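How Does a School Buy a Robot Arm?

Buying a robot arm is a bit like getting a dog. The day you bring it home is only the start. A dog needs food, a leash, a bed and somebody to walk it. A robot arm needs a table, a gripper, a computer, spare parts and somebody who knows how to run it. Each of those things costs money, so people make a plan before they spend any.

The plan is called a budget. A budget is a list of what you need and what you can pay for it.

Start with the job

The first question is what you want the arm to do. A robot arm that lifts car doors is huge and strong. A robot arm that picks up fruit from a table can be much smaller. If you only need the small one, paying for the big one is a waste.

Malcolm Rudd runs the robot room at the Wurton Learning Center. Before he asked for any money, he wrote the job on one sheet of paper: "Pick up small, light things from a table. Put them down somewhere else. Do not squash them." Then he wrote down how far the arm would have to reach and how heavy the heaviest thing would be.
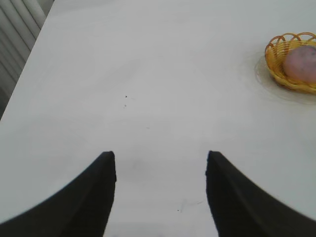 Those two numbers are called reach and payload. Reach is how far the arm can stretch. Payload is how much it can carry. You will find both of them on the information sheet for any robot arm. Remember that the gripper counts as part of the payload! If an arm can lift 5 pounds and its gripper weighs 2 pounds, only 3 pounds are left for the thing you want to pick up.

What goes on the list?

Many people think the arm is the whole cost. Here is what else the Wurton list had on it:

A gripper, the part that works like a hand
A small camera
A sturdy table that does not wobble
A computer and cables
A stop button that everyone can reach
Spare fingertips
Training for two teachers

Some of these are bought once. Others have to be bought again and again. Fingertips wear down the way the soles of your sneakers do. At Wurton, one pair costs $48, and the plan is to buy three pairs a year. Can you work out how much that is? It comes to $144.

Things you buy once are called one-time costs. Things you keep paying for are called running costs. A good budget has a separate line for each.

Getting a quote

When the list is ready, you send it to companies that sell the equipment. Each company sends back a quote. A quote is a price in writing, and it tells you what is included.

Wurton asked two companies, Kosidik and Gebreyes. Kosidik had the lower price for the arm, but the gripper was extra. Gebreyes charged more, with the gripper and the training already in the price. Once everything on the list was added up, Gebreyes was cheaper by $180.

This is why you compare the bottom line of each quote, where the total is. You should also check how long each company will fix the equipment for free if something breaks. That promise is called a warranty.

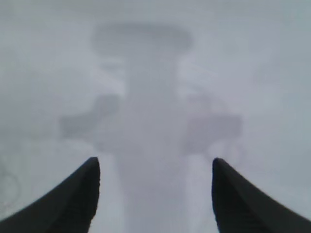 Next comes the question of when. Robot equipment is often built after you order it, so it can take weeks to arrive. Wurton ordered in May so that the arm would be there when classes started again after the summer. The table came first. It is much easier to set up an arm when there is already a place to put it.

Saving some for surprises

Even a careful plan misses something. A cable is too short, or the room needs another power outlet. For this reason, most budgets have a line called a contingency. That is a long word for money you set aside for surprises. The Wurton budget had $1,000 in this line. Part of it went to a longer cable and a better lamp. The rest was saved for the next year.

Practice does not have to cost much

You may expect a robot room to be full of expensive things to pick up. It does not need to be. Baskets, balls, cups and toy food work very well, and you might have some of them at home. Programs for the arm can be tested with them over and over. If one gets dropped and breaks, it is easy to replace.
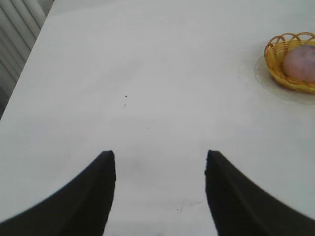

The open gripper over the white table, with a small yellow basket in the corner.

Try it yourself

Pick a job you would like a robot arm to do at your school. Write it in one or two short sentences. Now make your list, and put a 1 next to the things you would buy once and an R next to the running costs. Do not forget a line for surprises.

If you want to see how another group did it, ask your teacher for the Jaltgate planning sheet. It has blank lines for the job, the reach, the payload and two quotes - fill it in with pencil, as the numbers will probably change.

Words to know

Budget: a list of what you need and what you can pay for it
Payload: how much a robot arm can carry
Quote: a price in writing from a company
Running cost: something you have to keep paying for
Warranty: a promise to fix something for free for a certain time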